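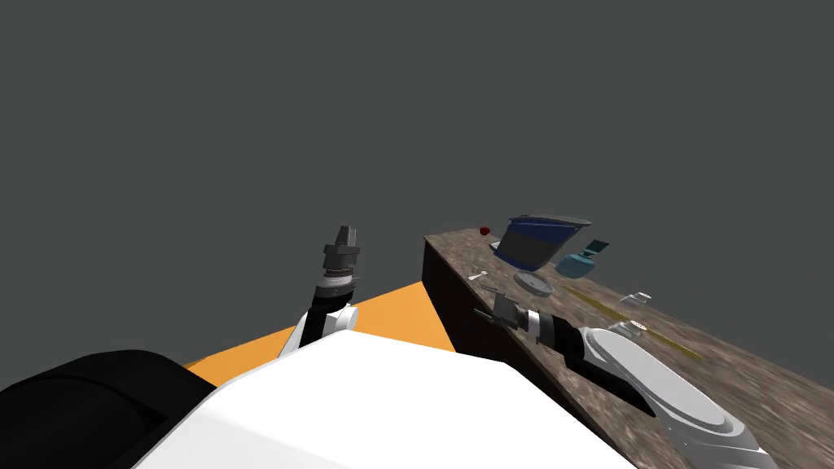

Fig. 1. Simulated table setup, both grippers empty.

Minutes - planning and control software meeting, Unorow project
Date: 2024-03-11
Chair and minutes: Chang-ho Moon
Attending: planning, perception, simulation and tooling leads. Lelbridge office joined by phone.

1. Minutes of the February meeting
Accepted with one correction. Item 4 should read "joint velocity limit", not "joint torque limit".

2. Motion planner
The new collision checker is merged in Drastulari. Nightly runs now cover 500 start states per arm. Of these, 12 ended in a planner timeout, all with the right arm low over the table and the left arm raised. Planning suspects the padding on the upper link of the right arm is too large when the gripper is close to the tabletop. Padding will be made a per-link setting. The global value stays as the default until the new settings have been through a full nightly run.

Lelbridge asked if the left arm could be parked lower during right-arm tasks. Agreed to leave the raised pose alone for now. Changing it would make the old and new timeout counts hard to compare.

3. Perception
Segmentation is stable on the blue container and the teal jar. Thin items remain the problem. The long yellow stick is sometimes returned as two objects, and the small white utensil is dropped when the gripper is near it. A merge step for collinear segments was proposed - simulation wants a test scene with two separate sticks end to end before it goes in. Agreed.

The pose estimate for the gray plate is poor at shallow view angles. No change this cycle.

4. Simulation
Tabletop texture randomization is on by default. The backdrop stays plain dark gray until the segmentation numbers settle. Contact parameters for the red ball were discussed. It rolls too long after light contact in the current build, and rolling friction will be raised in the next one.

5. Tooling
The Jeon log viewer fails to open episodes of more than 2,000 steps. The cause is known: the index is loaded whole. A paged index is in review. Ticket 354 (time offset between left and right joint logs) was reopened after the same offset showed up in two new episodes.

6. Actions
Planning: per-link padding, rerun the 12 timeouts with fixed seeds.
Perception: draft of merge step, behind a flag.
Simulation: two-stick test scene, rolling friction change.
Tooling: paged index, ticket 354.
C. Moon: send the nightly report format to Lelbridge.

7. Other business
Request to rename the scene objects so that labels match between simulation and perception. Deferred to the next meeting.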